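Media Law, Week 11: Privilege, or what you can safely repeat

OK, picking up where we ran out of time. We'd done truth and opinion as defenses, and I promised you the one working reporters lean on most, and that's fair report privilege.

The basic idea is simple. If somebody says something damaging in open court, and you report it fairly and accurately, you generally can't be sued for it, even if what they said was dead wrong. You're reporting that it was said. The same usually goes for council meetings and most public records, though the details change from state to state (look yours up before the quiz, please!).

Let's use our running case. Arne Ackermann, a landlord in Pandthorpe, sues the weekly paper there over a story saying he skimmed deposits from tenants at the Gruma building. The paper got the claim from two places: a complaint filed at the courthouse, and a chat with the tenant's lawyer on the steps outside. Same lawyer, same words, pretty much. The complaint is probably covered. The chat on the steps probably isn't, and this trips up around 150 students every time I teach the course.

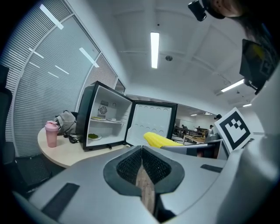 Office space with a black mini fridge, door open, and a yellow corn cob.

Now, "fair and accurate" does a lot of work. You can shorten, you can skip the boring parts, but you can't print the accusation and leave out that the judge tossed it in October. And watch your headlines! "Landlord stole deposits" is you talking. "Landlord stole deposits, suit claims" is the court file talking. Two extra words, big difference.

Attribution matters too. In some states you lose the privilege if readers can't tell you're drawing on an official record, so say where it came from, high up in the story.

For next time, read the Brutoro handout and the short dissent in Du. Come ready to argue the paper's side first, then Ackermann's. One page, typed, and bring a copy for your partner.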